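Setting up the brick table for Odo, part 3: taping down and first close 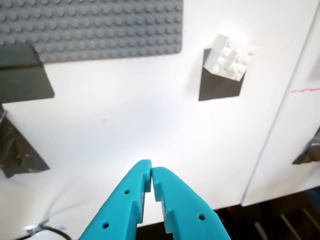
I'm assuming you've already got the arm bolted on and homed. If not, go back to part 2, because everything from here on depends on it. This part took me 40 minutes the first time, and most of that was me peeling up tape and trying again.

You'll need the gray baseplate, dark gray tape, a red marker and a few bricks you don't mind squashing.

1. Power the arm down and wipe the tabletop. I use a dry cloth (Anjana Pramanik swears by a damp one, but then you have to wait).

2. Lay the baseplate flat on the white table and tuck tape under its edge, then press it down hard. Push the plate with your thumb. If it slides at all, do it over.

3. Tape the cable down to the tabletop, well clear of where the fingers travel.

Caution: leave some slack in the cable before you tape it! I pulled mine tight and the arm yanked the plug out on its very first reach.

4. Power up and jog the fingers out over open table, away from the plate. Close them slowly until there's only a narrow gap between the tips, and save that as your "nearly shut" position.

5. Look at the tips from straight above. They should come in evenly from both sides. If one gets there first, loosen that finger, nudge it back and repeat step 4.

Note: the pads on the inner faces pick up tape goo like you wouldn't believe. Check them whenever you've been re-taping.

6. Set a brick down between the open fingers and run one slow close. Keep your hand on the stop button for this one, please.

If the brick twists, go back to step 5. If it holds, save the profile and move on to part 4, where we teach Odo to find the studs.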